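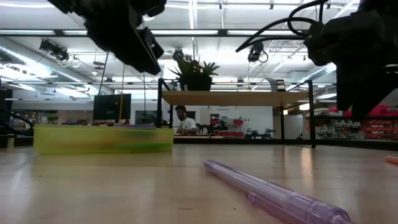

4.2 Training with a view that goes missing

By this point I had a policy that worked nicely as long as every camera behaved, and I didn't trust it at all. Cameras in our lab do not behave. A cable gets bumped, somebody tightens a mount and turns the thing a few degrees, the sun comes around in the afternoon. So I wanted to know how much the policy leaned on each view, and whether I could talk it out of leaning so hard.

The recipe is simple (embarrassingly simple, if you've read the masking papers in Section 2). During training I pick one camera for each clip and, with some probability, swap its features for a learned "nothing here" token. The swap holds for the whole clip. I tried doing it one frame at a time first, and the network just peeked at the neighboring frames and filled in the gap, so it learned nothing useful about living without that camera. Holding the gap for the full clip fixed this right away. I call the version with whole-clip gaps Kobzar, and the plain one without any gaps is Emik, same as in Section 4.1.

Both were trained on the same 600 demonstrations of the tube task. The two arms have to pick up a plastic tube, line it up over the long bin, and set it down inside without banging the walls. I like this task because it's awkward for vision! The tube and the bin are both translucent, the tabletop is pale and shiny, and the lights leave streaks on it that look an awful lot like edges. Figure 4 gives an idea of what the low camera has to deal with: the arms are mostly dark shapes against the ceiling lights, there's glare on the wood, and the near end of the purple tube is a bit blurry. The yellow-green bin is easier to find, but its walls pick up darker tones that my early segmentation attempts kept reading as objects.

Figure 4. Low view of the two-arm workspace. The tube lies diagonally in the foreground on the right, and the bin is farther back on the left, below the left gripper. Ceiling cameras are visible overhead.

You might ask why I keep the low camera if it's so much trouble. I asked that myself, and Vira Kostiuk talked me into leaving it in. Her argument was about height. Looking down from the ceiling, a tube that is barely clear of the bin wall and a tube that is about to hit it look nearly the same, and from the side they look very different. She was right, and the numbers below back her up.

For testing I blanked one view at a time and left it blank from the first motion to the last. With all views on, Emik and Kobzar were close enough that I wouldn't bet on either. With the low view gone, Emik fell apart. It would carry the tube over to the bin just fine, then hover, dip, come back up, and dip again until the time limit. Kobzar finished 63 percent of those runs. That's a real drop from its all-views score, so the low camera is still doing work that the others can't fully cover, but it's a drop I can live with.

Blanking a ceiling view hurt both policies less than I expected. My guess is that the ceiling cameras overlap so much that losing one costs very little, and the policy had picked that up by itself. I didn't run the case where all of them go dark together, and I'd love to see somebody try it.

A few practical notes for anyone repeating this. The learned token needs a warmup: I turn the gaps on only after 3000 steps, and when I started them from step zero the training loss wobbled and two seeds never recovered. I also had to keep the gripper position as an input in every clip. I once dropped it together with the view, thinking more noise could only help, and got a policy that barely moved. Finally, background changes matter more for the low camera than for the others, because it looks straight out into the room. There are shelves, plants and people at desks back there, and the people move. I left all of it in the training clips and did no cropping.

The failures are worth a look too. Of the missed runs I went back and watched, 14 ended with the tube resting on the rim of the bin, one end in and one end out. I counted every one as a failure, even though a small nudge would have finished the job. Giving the policy a chance to make that nudge is what the retry step in Section 4.3 is for.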